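Home Meetings Toy Library Newsletter Contact

Triddale Toy Library – Minutes of the February Meeting
Taken by Rima Shboul, February

Present: Prapai Pongsiri (chair), Piret Kairys, Nicanor Ibarra, Omar Obeidat, Rima Shboul (minutes).

Prapai opened the meeting a little after seven and thanked everyone for coming out on such a miserable night, and thanked Piret especially for the poppy seed cake, which had most of its middle missing before we got to the first item.

1. Last meeting's minutes
Approved with one correction. The wooden train set was returned with all of its track, and it was the farm set that came back short. Nicanor apologized to the family with the train set in person, and they were very nice about it.

2. Opening hours
We have 52 families on the books now, and the morning session has become quite a squeeze, what with strollers parked all the way down the hall. Omar wondered whether we might stay open until 3 instead of closing at lunchtime. Piret was all for it but reminded us that the dance class needs the hall right afterward and likes to have the floor swept first. Omar will speak to the dance teacher and see if she would mind starting a little later. Left open until we hear.

3. Late returns
A long and friendly discussion, as it always is. Piret would still like a small fine, Prapai still would not, and we agreed once again to send a kind note home after two weeks and a slightly firmer one after four. Rima to rewrite the kind note, as the present one is so kind that a couple of parents took it for a thank-you.

4. The alphabet blocks
Nicanor has been going through the small wooden letter blocks, which came to us as a mixture of the old Tritdale set and a bag of extras handed in at the fall sale. Laid out on the table they are a cheerful lot, mostly white, with a red one and a green one that have white letters, and a pale yellow one that Prapai took a great liking to. 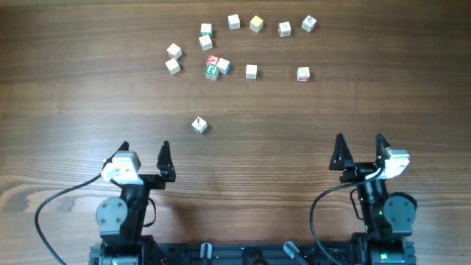

Nicanor's feeling is that we should stop trying to make a complete alphabet out of them. Families borrow blocks to build with, and the little ones are perfectly happy without a Q. Piret saw it a bit differently – her niece learned her letters from a set like this, and she would love for us to have one bag that a child could spell a name with. After some back and forth we settled on keeping these as a mixed bag, labeled that way on the shelf card, and looking out for a full set at the spring sale. Omar offered to sew a drawstring bag out of leftover curtain fabric. Accepted with thanks, and with some surprise that he sews!

Nicanor will wipe the blocks over with a damp cloth and mild soap, and look them over for rough corners before they go out on loan.

5. Shelving
The bottom shelf by the door is sagging again under the puzzles. Omar will bring his drill and a couple of brackets, and Rima will move the puzzles out of his way beforehand.

6. Any other business
Piret asked if whoever borrowed the big teapot would please bring it back. Prapai thinks it may be in her car.

The meeting closed at 9. Next meeting at Piret's house, same time, and please use the side door.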